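How Do You Buy a Robot Helper?

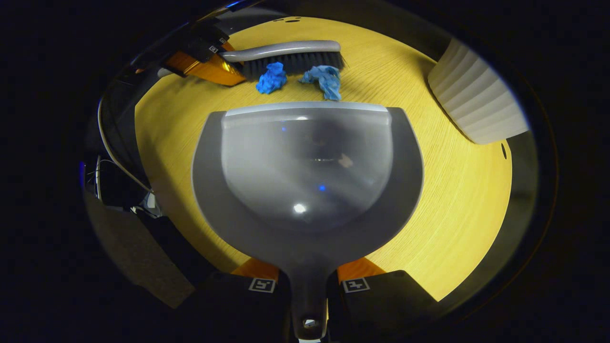 Page last changed: October 2020

Sweeping up is a small job. You hold the dustpan still, you push the mess with a brush, and you tip it all in the bin. You have probably done it without thinking very hard.

For a robot, sweeping up takes two grippers. One has to hold the dustpan. The other has to hold the brush. Two crumpled blue bits on a round table are enough to keep both grippers busy.

Now imagine that you are in charge of getting robot grippers like these for a school, a museum, or a workshop. What would you need to buy? How much would it cost? What would you do first? People who plan for equipment ask these questions every day, and this page explains how they work out the answers.

Start with the job

The first step has nothing to do with shopping. You write down the job you want done.

"I want a robot that cleans" is too big. Cleans what? Floors, windows, and tables are all different jobs, and they need different machines. "I want a robot that sweeps small scraps of paper off a table into a dustpan" is much better. Somebody who sells robots can read that sentence and tell you if they have something that fits.

Benjamín Riquelme plans the equipment for the Marnport Children's Workshop, where kids come to cut, glue, fold, and build. Before he looks at any machine, he fills in a page he calls the job sheet. It has these questions on it:

What has to be picked up or moved?
How big is it, and how heavy?
Where does the job happen?
How often does it need doing?
What happens if it goes wrong?
Who will be standing nearby?

The last question matters a lot. A machine that works in a locked room can be big and fast. A machine that works near children has to be slow, and it has to stop as soon as somebody presses the stop button.

What is a gripper?

A gripper is the part of a robot that holds things. It does the work of a hand, but most grippers are much simpler than a hand. Many have only two fingers that open and close, like a pair of tongs.

Look at the two black fingers holding the gray dustpan. They squeeze the handle from both sides. A narrow handle is good for a gripper with two fingers, and a beach ball would be very bad.

The small black-and-white squares on the fingers are called markers. A computer with a camera can find a marker easily and use it to work out where the finger is and which way it is turned. You may have seen square codes on posters that phones can read. Markers are a simpler cousin of those.

When you buy a gripper, you check three numbers. The first is how wide it opens. The second is how hard it squeezes. The third is how much weight it can lift. If your dustpan handle is wider than the gripper can open, you have bought the wrong gripper, or you need a different dustpan. A different dustpan costs a lot less.

Make a list of everything

Many people think that buying a robot means paying for one thing. The robot is only one line on the list.

Here is the list Benjamín made for a table-sweeping robot with two arms:

Two robot arms
Two grippers
Spare finger pads
A computer to run the arms
Cameras
Cables and plugs
A strong table
A stop button
Dustpan and brush
Training for the staff
Repairs for the first year

Some of these cost a lot and some cost almost nothing. They all go on the list anyway. If you forget the cables, the robot sits in its box until the cables come. At Marnport they once waited most of August for a single plug to arrive, and the machine it belonged to could not be switched on until it did.

The table is easy to forget too. Robot arms push and pull as they move, and a wobbly table makes them miss. You also need to measure it. If the arms cannot reach the far side, scraps that land there will stay there.

Two kinds of cost

There are two kinds of cost in a plan like this.

The first kind is the buying cost. You pay it once, when the equipment arrives.

The second kind is the running cost. You keep paying it, month after month. Electricity is a running cost. So are spare parts, repairs, and the time of the person who looks after the machine.

Think about a pet hamster. The hamster and its cage are the buying cost. Food and bedding are the running cost. If you save up just enough for the hamster, you will have a problem by the end of the first week.

Robots are the same. The soft pads on a gripper's fingers can wear down when they rub against things, in the same way that the soles of your shoes do. They have to be changed. A good plan says how many spare pads to keep in the drawer and how much they cost.

Doing the sums

A budget is a plan for money. It says how much you have and what you are going to spend it on.

Let's do one small part of a budget together. Suppose the workshop wants spare finger pads. The pads come in packs, and one pack costs $23. Each pack lasts one month, and there are 12 months in a year.

12 × $23 = $276

So the pads will cost $276 for the year.

Now suppose the workshop has $1,938 to spend on running costs for the whole year. Take away the money for the pads:

$1,938 − $276 = $1,662

The workshop has $1,662 left for electricity, repairs, and everything else on the running cost list.

It is a good idea to leave some of that money alone. Planners call this the reserve. It is for surprises, and there are usually surprises. A cable gets stepped on. A gripper gets dropped. If you have already spent everything, you cannot fix it.

Asking for prices

Once the list is finished, you send it to some sellers. Each one writes back with a price. The letter with the price in it is called a quote.

You should ask more than one seller. Benjamín sent his list to two companies, Cirnora and Bredberg. The quote from Cirnora was lower. The quote from Bredberg was higher, but it had training and the first year of repairs in it. Cirnora's did not.

Which one was cheaper? You can't tell by looking at the bottom line. You have to add the price of training and repairs to the Cirnora quote and then compare the two again. When Benjamín did that, the Bredberg quote came out a little lower.

Here are some good questions to ask a seller:

What is in the box, and what is extra?
How long will it take to arrive?
If it breaks, who fixes it, and how fast?
Can we buy spare parts in five years?
Can we see it do our job before we pay?

Try before you buy

The last question on that list is the most useful one. Watching a robot do a job in a video is different from watching it do your job, on your table, with your dustpan.

A test like this is called a trial. Emiliano Durán runs trials for the workshop. He likes to use ordinary things from the cupboard, because those are the things the robot will have to handle later. A dustpan and a scrub brush make a good test. The dustpan has to lie at the right angle, with its lip close to the table. The brush has to push toward it. If the pan is too high, the paper slides underneath. If the two grippers do not line up, the brush pushes the paper past the side of the pan.

Crumpled things are harder than they look. A tight wad may roll. A loose one may spread out or get caught on the bristles. Blocks would be easier, because they keep their shape. But a craft workshop has plenty of crumpled scraps, so it makes sense to test with them.

Emiliano runs the same job 40 times in a trial. One good try could be luck. After that many tries, you have a fair idea of what the machine can do. He writes down every try, and he writes down what went wrong when it missed.

You can run a trial at home without a robot. Crumple two bits of paper and put them on a table. Hold a dustpan in one hand and a brush in the other. Pretend that each hand has only two fingers. Do it ten times and keep score on a sheet of paper. Then tape your "robot fingers" together at the tips and see what changes.

Buy, borrow, or wait?

Buying is not the only choice. Some sellers will rent you a robot, so you pay a smaller amount each month and give it back at the end. Renting is useful if you only need the machine for a short project, or if you are not sure yet. If you keep renting for years, it can cost more than buying.

Sometimes the right answer is to wait. If the table only needs sweeping once a day, and it takes roughly two minutes, a person with a brush is a good choice. The money could go to something else on the wish list.

Words to know

Budget: a plan for how money will be spent.
Gripper: the part of a robot that holds things.
Marker: a printed pattern that helps a computer find an object.
Quote: a seller's written price.
Reserve: money kept back for surprises.
Running cost: money you keep paying to use something.
Trial: a test to see if a machine can do the job.

Your turn

Choose a job at your school that a robot might do. It could be stacking chairs, sharpening pencils, or sorting lost gloves. Fill in a job sheet using the six questions near the top of this page. Then make your list of everything you would need to buy, and mark each line B for buying cost or R for running cost. Swap lists with a friend and look for anything they forgot.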